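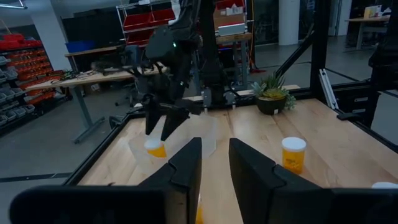

**Parallel fingers on amber vials: tapered vs. flat pads**

**torque_ledger**

Bimanual cell, two arms, same gripper body on each. Task is pill bottles into a clear bin, white caps on, contents inside. I have been comparing the stock tapered fingers against a flat-pad set from Hedier. Controller is the Bemska unit, wrist cameras on both arms.

Totals so far, both finger sets combined: 1,093 attempts, 858 placed upright in the bin. Failures are mostly on the release side. The grasp itself is fine. When the fingers open inside the bin, one of them reaches the wall before the bottle is free, and the bottle goes over.

Questions:

1. Is anyone running an asymmetric open (one finger holds, the other retracts)?
2. Does the taper buy anything once you are below the rim?

**mk_nine**

What stroke are you opening to on release? If it is full stroke, that is your problem and the finger shape is secondary. Open to bottle diameter plus a few mm, lift, then open the rest of the way.

**torque_ledger**

Full stroke. The Bemska default release macro does that and I left it alone so both finger sets would get the same treatment.

**mk_nine**

Then you have compared two finger sets under a release neither one should be using. I'd rerun before drawing anything from it.

**gantry.west**

Disagree in part. Same macro for both is a fair baseline. What I'd question is pooling the bottles. A wide bottle and a small vial fail for different reasons with these fingers. On the wide ones you are near the end of usable stroke, on the small ones the tips do all the work and any yaw error turns into a roll. Split the log by diameter.

**torque_ledger**

Fair. The log has bottle ID, so I can split it. There are four sizes in the set, from a short vial up to one tall, wide bottle. Overhead and side views are recorded too, so I can check yaw at contact without relying on the wrist camera.

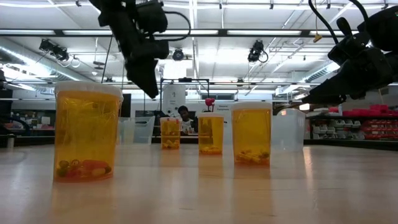 **gantry.west**

Which camera is feeding the pose estimate? Amber plastic on a glossy top is bad for depth. I had a Sedgwick stereo head put the base of a vial below the table surface on every third frame. Matte mat fixed most of it.

**torque_ledger**

Pose comes from the wrist RGB, no depth. I fit the cap as an ellipse and take height from the known bottle model. Caps are all white so the threshold is easy. It degrades when the fingers cover the cap, which with the tapered set starts at 25 mm above contact. With the flat pads it starts sooner.

**mk_nine**

So the taper does buy you something, just not below the rim.

**plainbearing**

Has the Zeststead compliant set been considered? We run those on glass vials. Slower close, but yaw error mostly washes out.

**gantry.west**

Compliant fingers in a bin that narrow? They splay on contact with the wall. I gave up on them for bin work.

**plainbearing**

Ours go into a rack, so no wall. Point taken.

**torque_ledger**

Changed the release to partial open, lift, full open. Tapered set only, 360 attempts since Friday, bottle sizes logged separately. Tip-overs are down on the three larger sizes. The short vial is unchanged. Flat pads go on next with the same macro.

**mk_nine**

Post the vial numbers by yaw bin when you have them. I still think the pads lose on that one.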